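Loose or bagged: weigh the whole system, then decide

The argument over loose fruit and vegetables is usually conducted as if the bag were the only variable. A shop removes the film from its apples, announces a tonnage of plastic avoided, and the matter is considered settled. I think this is poor accounting. The bag is one component in a chain that runs from packhouse to kitchen, and a change to one component should be judged by what happens to the total.

My position is that most hard produce should be sold loose, that a smaller group of items should stay in film, and that the bags which remain should be resealable and built to be used many times. The third point gets the least attention and is the one I would press hardest.

What the film does

Packaging film on fresh produce has two main functions. It slows the loss of water, and it limits handling. The first matters a great deal for some items and very little for others. An apple has a waxy skin and loses water slowly. Broccoli has a large exposed surface, goes on respiring after it is cut, and turns limp and yellow if left unwrapped in a warm shop. A single policy applied to both will be wrong for one of them.

The second function is harder to measure. Loose produce is picked up, turned over and put back, and the softer kinds bruise. The damage often shows a day or two later, by which time it is recorded as household waste and does not appear in the shop's figures at all.

Any honest comparison therefore needs three quantities for each item: the mass of packaging, the mass of food lost in the shop, and the mass of food lost at home. The first is known to the gram. The second is known to the shop and seldom published. The third is generally estimated from diaries, which people fill in badly.

The Hondness trial

The Hondness food co-operative, of which I am a member, attempted the measurement in March. It recruited 211 households and asked them to keep a daily record of produce bought and thrown away. Of these, 164 returned a complete record. The rest were left out, and this should be borne in mind, as households that finish a diary are probably tidier than households that do not.

Half the group bought everything loose. The other half were given a set of Olico zip bags and asked to keep mixed produce in them, washing and refilling the bags as needed.

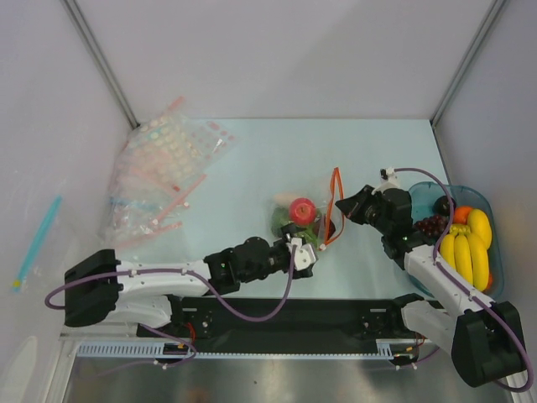

Results by item

For apples, onions and potatoes there was no difference between the groups worth reporting. Storage made less difference than the quantity bought, and people who bought loose tended to buy less at a time.

For broccoli, salad leaves and herbs the bag group threw away noticeably less. The effect was strongest in the second half of the week, as one would expect if water loss is the cause. For carrots the result was mixed. Some households sealed them in wet and reported slime, which points to a fault in the instructions. The sheet said to wash the bags and failed to say that they should be dried.

There was also a complication with mixed storage. Ripening apples give off ethylene, and ethylene speeds the yellowing of green vegetables. Several households put apples and broccoli in the same bag for the full week and were disappointed. The trial had not been designed to test this, and it should have been. Keeping the two apart costs nothing beyond a second bag.

The case for a better bag

The usual objection to a reusable bag is that it contains more plastic than the thin one it replaces. This is true. In the co-operative's own reckoning, one of the zip bags had to be used 27 times before its mass of plastic per use fell below that of the film bag it displaced. Used twice a week, it reaches that point in its fourteenth week. Used once and lost at the back of a drawer, it is simply a worse bag.

The number of uses therefore decides the question, and the number of uses depends on mundane details of construction. A press-seal strip wears at the corners and traps dirt in the groove. A slider is easier to close with cold or stiff hands but adds a second part that can come off. A strip in a strong colour can be found at once in a full fridge drawer, while a clear one can be mistaken for rubbish. Wide mouths dry faster than narrow ones. Gussets stand up well and clean poorly.

None of this is covered by the labels in use. The Rirkodus mark, which the co-operative requires on its packaging, certifies recycled content and says nothing about how many times a seal will open and close. Jitaru, the firm that supplies our thin film bags, quotes a thickness and a tensile strength. Neither figure tells the buyer what he needs to know. A closure rated for up to 2,000 cycles would be worth paying for, provided that the test were carried out with grit and moisture present, as in a real kitchen. 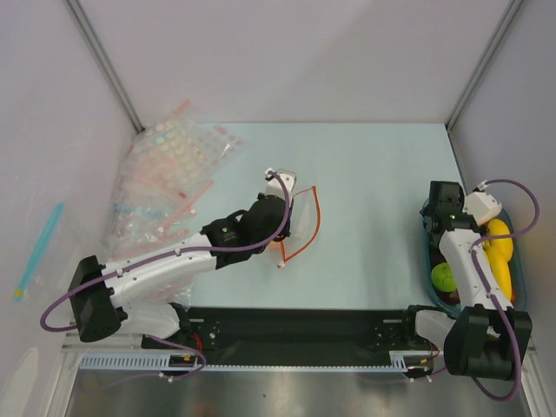 What should be required

I would ask for a short list of changes.

Shops should publish in-store losses by item alongside any claim about plastic avoided. A saving quoted without the matching loss should be treated as incomplete.

Reusable bags should carry a stated number of closures, measured by a common method, printed where it can be read before purchase.

Bags and closures should be made of the same polymer wherever the design allows. A mixed bag is difficult to recycle, and a long service life only postpones the difficulty.

Storage advice should be printed by item. "Keep cool" is of little use to someone holding a lettuce and a bag of pears.

The co-operative plans to repeat the trial with a drying instruction and separate bags for fruit. I expect the carrot result to change and the potato result to stay where it is.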